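Home Reviews Features Opinion Podcast Contact

We use cookies to remember your settings and count visits. Accept / Manage

The case against the loud remaster
By Siobhán Keogh
March

Reissues are sold on two claims: that the recording has been improved, and that the improvement can be heard. The second is usually true. The first depends on what was done, and labels are seldom willing to say. I think they should be made to, in print, on the sleeve, in words that a buyer without an engineering background can follow.

The record that brought me back to the subject is Vudside, the second album by Aasen, reissued this winter on Radent. I have owned the original CD since it came out. The new edition is described on the back as "remastered from the original tapes". There is no name against the mastering credit, no note of which tapes, and no mention of what was changed. The booklet has two pages on the typeface.

Played straight after the old disc, the new one sounds better for most of the first track. It is louder, and louder nearly always wins a quick comparison. The ear hears a small rise in level as extra detail and extra bass, even when nothing else has moved. To compare two masters fairly, the levels have to be matched first, and almost no listener at home does this. A label that raises the level of a reissue is therefore buying a good first impression at very low cost.

I turned the new disc down until Hedvig Solberg's voice sat at the same loudness on both, and then listened to the whole album twice through. The advantage went away. On the fourth song, which starts with voice and harmonium and brings in the full band after the second verse, the original makes a clear step upwards when the drums enter. On the reissue the step is hardly there. The quiet part has been brought up to meet the loud part, and the loud part had nowhere to go. The snare has lost its front edge. The cymbals have a faint grain that stays on behind the voice until the song ends.

None of this is a fault in the equipment. A limiter holds the peaks down so that everything beneath them can be raised, and a modern one does it very cleanly in small amounts. A few decibels on a dense rock mix will pass without complaint. The same treatment on a sparse folk record alters the arrangement, in the plain sense that the balance between quiet and loud was part of what the musicians decided. 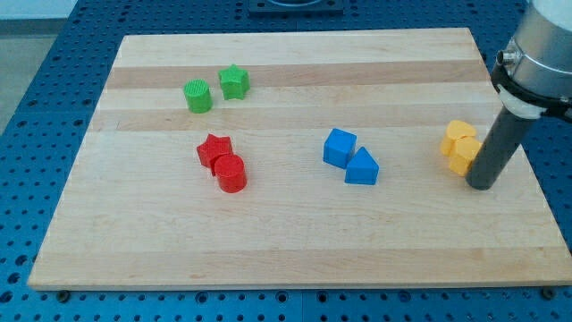 The usual defence is that people listen in cars, on trains and through small speakers, where quiet passages vanish under the noise. That was a fair point when the disc was the only copy anyone had. It is weaker now. Most streaming services adjust playback level so that a loud master and a quiet one come out much the same. The loud master gets turned down, and keeps its flattened peaks. Anyone who needs less dynamic range on a train could be given it by the player, with a switch, and could turn the switch off again at home. Once the range has been removed in mastering, no switch at the listener's end will restore it properly.

Gorazd Berisha, who mixed the original Vudside, put the other side to me when I wrote to him. He said that bands often ask for the louder version themselves, after hearing their record next to somebody else's, and that an engineer who refuses will lose the job to one who doesn't. I believe him. It does shift some of the blame. It doesn't alter the result, and it doesn't explain why the credit was left off.

Good practice is not hard to find. When Eseo put out the early Signe and Elsa Wallin recordings, the booklet gave a full page to the transfer - which reels were used, which had been damaged, where a safety copy had to stand in, and how much limiting was applied. On most tracks the answer to the last was none. There is tape hiss on that set, and a low hum under one of the duets, and both were left in because the means of removing them took some of the breath off the voices. I might have made a different choice about the hum. I was at least told that there had been a choice.

My request is a modest one. Name the engineer. State the source. State whether the dynamic range has been reduced and, if so, by how much compared with the first issue. It would take five lines, and Radent had two pages available.

Until that happens I would advise anyone who owns the first pressing of Vudside to keep it. Those who don't will still find a very fine album on the reissue, and should try the fourth song at a moderate volume before deciding whether to look for a second-hand copy of the old disc.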